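Laborbuch Greifen/Wahrnehmung, März, angefangen gegen 16 Uhr

Stand von gestern: Der neue Segmentierer aus dem Darura-Zweig läuft durch, ohne abzustürzen. Mehr würde ich dazu noch nicht unterschreiben. Im Changelog steht "robust gegen Berührung und Teilverdeckung", und genau das glaube ich erst, wenn ich es an unseren eigenen Aufnahmen sehe.

Wiederholt habe ich heute den Obstteller-Satz. 200 Episoden, Handgreifer, aufgenommen in der Wohnung und nicht am Messplatz. Config wie gehabt, nur den Schwellwert für die Maskenverschmelzung wieder auf den alten Wert gesetzt, den hatte jemand beim Merge still hochgedreht. Bitte so etwas ins Protokoll schreiben, ich habe eine gute Stunde danach gesucht.

Ergebnis Segmentierung: In 7 Episoden verschmelzen Mandarine und große Orange zu einer Maske. Klingt nach wenig. Es sind aber ausgerechnet die Episoden, in denen das blaue Polster vom rechten Finger einen Teil der Mandarine verdeckt, und das ist bei uns der Normalfall kurz vor dem Zugreifen. Bei freier Sicht hat der alte Segmentierer das auch schon gekonnt. Der Fortschritt ist also dort, wo wir ihn nicht gebraucht haben.

Der Planer macht daraus dann einen Greifvorschlag auf den Schwerpunkt der gemeinsamen Maske, und der liegt irgendwo zwischen den beiden Früchten. Konfidenz hoch, versteht sich. Ich habe den Score einmal gegen die Maskengröße aufgetragen: Große Maske gibt hohen Score, fast unabhängig vom Inhalt. Das ist kein Qualitätsmaß, das ist eine Flächenmessung mit Nachkommastellen.
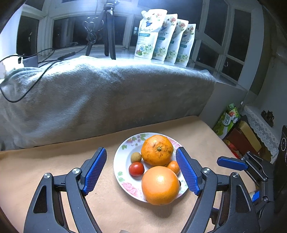 Zweites Problem, Öffnungsweite. Die Schätzung kommt bei uns aus der Lage der Fingerpolster im Bild, Vorlage ist das Rautenmuster. Bei weit offenen Backen liegen beide Polster so weit außen, dass die Verzeichnung voll durchschlägt, und die Entzerrung von Jundora rechnet dort meiner Meinung nach falsch. Verdacht: Das Polynom wurde nur mit Punkten aus der Bildmitte gefittet. Beweisen kann ich es nicht, die Kalibrierbilder liegen nicht mehr im Repo. Wer sie noch hat, bitte nach /kalib_alt kopieren.

Bei halb geschlossenem Greifer passt die Schätzung. Bei offenem springt sie zwischen zwei Werten hin und her, teils von einem Bild aufs nächste. Das nachgeschaltete Filter glättet das weg, im Plot sieht es hinterher ordentlich aus. Ich halte das Filter inzwischen für das größere Übel. Habe es für den Abend abgeschaltet und lasse die Rohwerte mitschreiben.

Episode 1604 separat angeschaut (die Nummerierung läuft über alle Sätze durch, bitte nicht wundern). Dort ordnet der Tracker die Longan mitten in der Annäherung der Tomate zu und behält die falsche ID bis zum Ende. Vermutung: Die Zuordnung läuft nur über den Abstand der Mittelpunkte, Farbe geht gar nicht ein. Im Code nachgesehen, der Farbterm existiert, hat aber Gewicht null. Ob das Absicht ist, steht nirgends. Mit Gewicht ungleich null bleibt die ID in dieser Episode stabil. Eine Episode beweist nichts, also noch nicht eingecheckt.

Dann der Hintergrund. Die Tischkante wird mal als Kante erkannt, mal zieht die Ebenenschätzung in die graue Decke hinein. Die RANSAC-Toleranz kleiner zu machen hilft, kostet aber Inlier am Tellerrand. Der Tellerrand mit dem Rosenmuster erzeugt außerdem hartnäckig kleine Masken, die als Objektkandidaten weitergereicht werden. Ein Flächenminimum wirft die raus, und bei ungünstigem Blickwinkel die Longan gleich mit. Wer hier eine Konstante einträgt, verschiebt den Fehler nur. Ich habe trotzdem eine eingetragen, steht mit TODO in der Config.

Zum Vorschlag von Grusurico, das alles durch ein durchgehend gelerntes Modell zu ersetzen: gern, sobald mir jemand zeigt, wie man dort nachsieht, warum es danebengreift. Ihr Vergleich in den Folien läuft auf einzeln liegenden Objekten ohne Berührung. Den Test hätten wir auch bestanden.

19:30, Nachtrag. Rohwerte der Öffnungsweite sind da. Die Sprünge fallen mit den Bildern zusammen, in denen der Detektor das rechte Polster verliert und auf dem linken doppelt anschlägt. Demnach wäre die Entzerrung höchstens mitschuldig und ich nehme die Hälfte von oben zurück. Die andere Hälfte lasse ich stehen, bis die Kalibrierbilder auftauchen.

Offen:
- Doppelanschlag abfangen, linkes und rechtes Polster getrennt suchen
- Farbgewicht im Tracker über den ganzen Satz laufen lassen
- Score des Planers ohne Maskenfläche rechnen
- bei Brzozowska nachfragen, welche Version vom Entzerrungsmodul dort läuft

Interne Notizen Arbeitsgruppe Greifen | Kontakt über das Laborpostfach | Nach oben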